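Testers wanted: outdoor benches and planters made from recycled plastic

Okafor sells site furniture to parks, schools and housing estates. Every winter we get a new stack of brochures from makers who say their recycled plastic slats will never rot, crack, fade or need painting. We have been reading that sentence for years and we no longer take it at face value. Some of the stuff is very good. Some of it sags in the middle by the second summer and goes the colour of weak tea.

So before we put two new ranges in our catalogue, the Tadau bench and the Andetau planter, we want people with no stake in the sale to live with them and tell us what they find. We are looking for 57 households, clubs, allotment societies and small businesses to take part.

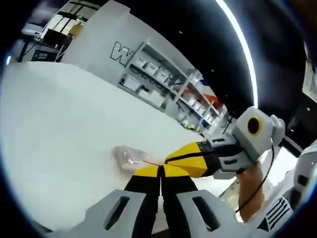
The trial lasts a full year from delivery. You would get either one bench or a pair of planters, chosen by us according to the kind of ground you have. Four times in the year you fill in a form. It asks dull things: has the seat dipped, have the bolts worked loose, does green growth scrub off with plain water, has anyone complained. There is a blank page at the back, and in our last trial that page was more use than all the tick boxes put together.

What we can't promise. We don't know how these will look after a hard frost. The makers have sent us test results, but those came from a laboratory, and a laboratory has no teenagers, no dogs and no one dragging a bench across a patio to get out of the wind. If the slats fail on you, we will collect the item and you will not be charged. We will not replace it with a different one.

We should also say that "recycled" covers a lot of ground. We have asked both makers for the share of used household plastic in each product, as against factory offcuts. One has answered in full. The other has sent a leaflet with a leaf on it. We are still asking, and everyone on the trial will be told the reply, if there is one.

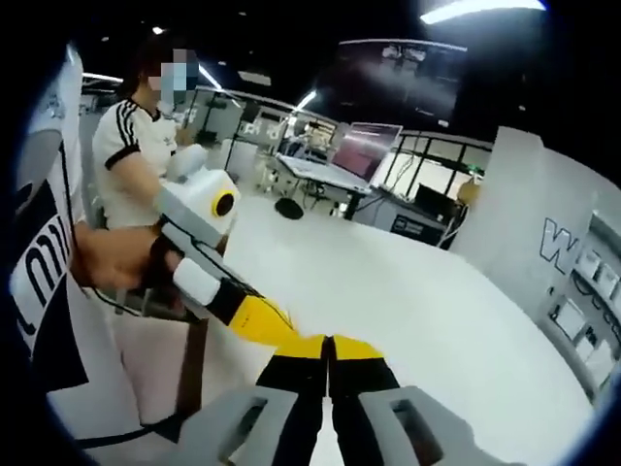 Who can apply

You need an outdoor spot that you own or have written leave to use, with level ground and a gate or path wide enough for a pallet truck. The bench comes in a flat pack and takes two adults to put together. Coastal sites, north-facing yards and anywhere under trees are especially welcome – these are the places where the brochure photos are never taken.

Please don't apply if you make, sell or fit outdoor furniture, or if you are mainly after a free bench. You may keep it at the end, but we do chase late forms, and Attila Katona is very patient on the telephone.

Payment is £191, made in one go after the fourth form. No forms, no fee. We won't ask for a kind review and we won't quote you without asking first. The full results, good or bad, will be sent to everyone who took part.

How to apply

Write to Forough Rahimi, Product Trials, Okafor, with your postcode, a few lines on the site, and what stands there now. If you have owned recycled plastic furniture before and thought it was rubbish, say so. It won't count against you.

Closing date: 2/22/18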